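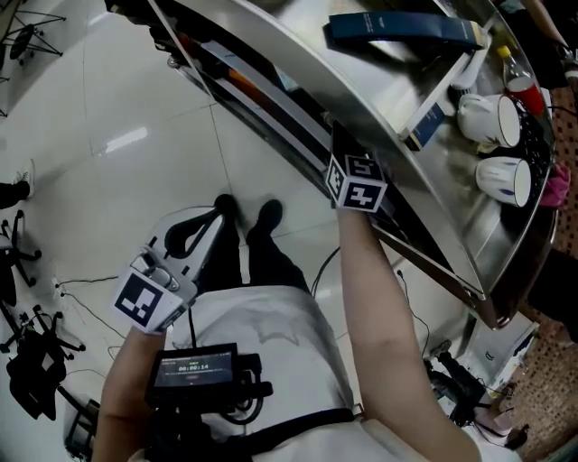
A reader signing as Kirnby writes that the planner in Stumberg clears a kitchen counter on its own once you load the default profile, no tuning at all. I'd like to see that counter.

Tips for anyone setting it up at home anyway:

Leave the grasp force on low until you've tried it on your oldest mug. The default is set for the demo video.

Shiny steel confuses depth estimates. Lay down a matte towel and run the check again before you blame the controller.

Turn off "auto-merge" in the object list. It turned my sponge and soap dish into one item.
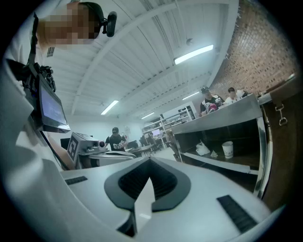

Keep your own log, too. The one in Stumberg stops at 3000 lines and drops the oldest, usually the ones you want. I ran 276 wipe-and-put-away plans and threw out nearly every one that involved a lid.

Skip the Wallner add-on for now. It promises smoother paths, and mine took the long way past the faucet every time.

Last updated July 2018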